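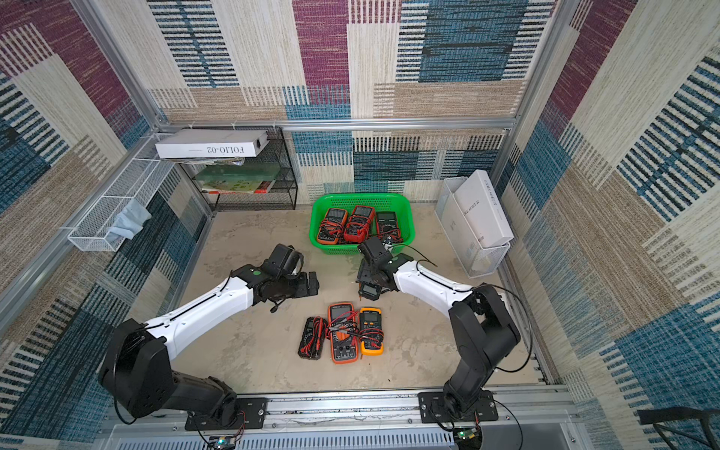 Item 1, meter pool. The annual check of handheld test instruments at the Trinlow site has been moved to April so that it no longer falls in the same week as the switchgear outage. Eifion Gronow reported that the asset register still lists instruments by department, which makes recall slow. He proposed a single pool held at the instrument store, with meters kept side by side in a green basket, as shown, and signed out by register number. Agreed. Departments keep their own leads and fuses.

Home | Meetings | Documents | Contacts

Item 2, register errors. Ludger Görtz has compared the register with the calibration certificates. Entry 1549 appears twice, once under Jarman and once under Eno. Entry 3211 has no certificate on file. Both are to be withdrawn from use until the paperwork is settled. Gronow asked whether a late certificate could be accepted by email. It can, if the scanned copy shows the reference standard and the ambient temperature.

Item 3, model names. The register uses free text for the model, and the same instrument is spelled several ways. From now on the entry must match the printing on the front of the case, for example DT9205A, with no spaces or dashes added. Auto power-off is to be recorded in the notes column, as it affects long unattended readings.
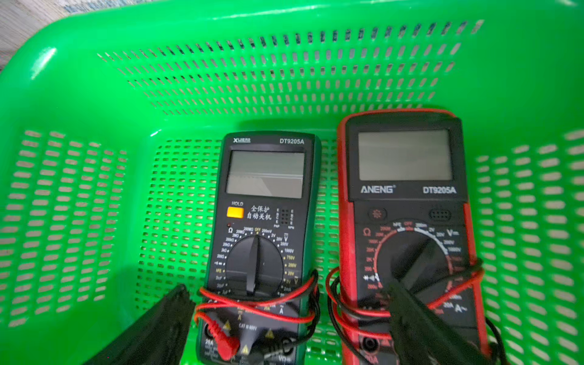

Item 4, leads and fuses

Worn leads were found in the Jarman switch room at the last walk-round. Görtz will add a continuity check to the monthly sheet. Replacement fuses must match the rating marked in the instrument manual. The request to buy fuses in bulk was deferred, as the Gridik stock list has not been updated.

Item 5, budget

Line 61 (external calibration) is unchanged. Line 86 (consumables) will carry the new leads. Gronow to confirm the code with purchasing.

Actions
Gronow: sign-out sheet for the pool; purchasing code.
Görtz: correct entry 1549; trace certificate for 3211; revise monthly sheet.

Next meeting Tuesday, same room.

2 min read | 0 comments | 3 shares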